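Wednesday, January 22, 2020

The by-election signs have gone up on our street, and I have counted them, which tells you most of what you need to know about my January. The Oteck riding (they call it a ward when it suits them) is choosing a new councillor after the last one left for a job in the private sector that he described as "a calling." The calling is in parking.

I live at the Lultari Road end, where the sidewalk stops for no reason and starts again two houses later. This has been an election issue for as long as I've been voting. Every candidate promises to join up the sidewalk. My neighbours have begun to speak of the gap with affection, and I suspect that if somebody filled it in we would have to find something else to talk about over the hedge.

Last time, the seat was decided by 296 votes. Turnout was 1,966 people, fewer than you'd get at a decent junior hockey game, and with less shouting. I bring this up whenever someone tells me their vote doesn't matter. They tend to remember something on the stove.

## The debate

I went to the all-candidates debate on Monday night at the Skandier Hall. The poster said there were 160 seats. I got one with a clear view of a pillar. There are four people running, but only two of them showed up, and one of those had to leave early to collect his daughter from swimming.

Before he went, he told us he would "run the city like a household." I have thought about this a fair bit. My household has a drawer full of dead batteries and owes the library money. I would like the city to aim higher.

The other candidate, who then had the stage to herself, debated on. She was asked about snow clearing and said she was in favour of it. She was asked about property taxes and said she had heard our concerns, though at that point only one of us had spoken. To her credit, she knew where the Baldursdóttir footbridge was and that it has been closed since the fall before last. The absent pair sent statements, which the moderator read aloud in the tone of a man reading the back of a shampoo bottle.

Then we had the open microphone. A fellow in a Legion jacket asked why the bus doesn't go to the hospital any more. It was the best question of the evening and it got the shortest answer. A woman behind me asked about chickens. There's always someone asking about chickens, and I've come to think the chicken people are the best organized movement in local politics.
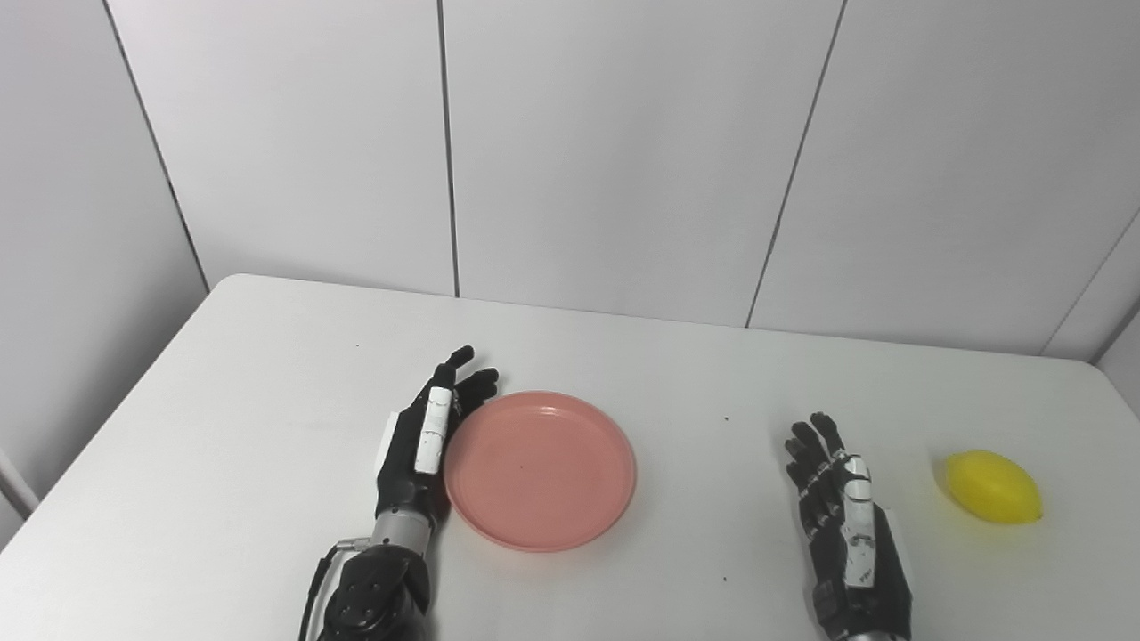
## So who am I voting for

I don't know yet. I was leaning toward the swimming dad until I read his flyer, which has the word "vision" in it five times and the word "bus" not at all. The woman who stayed is probably the sensible choice. She has at least sat on the library board, and she stacked chairs afterward without checking who was watching (I was watching, from behind my pillar).

Advance polls open on Saturday at the rink. Bring identification with your address on it, and don't park on the north side, where they do ticket. If you're at the Lultari end and need a lift, leave a comment and I'll come by. You'll have to meet me where the sidewalk starts again, as the plow has filled the gap with everything it took off the road.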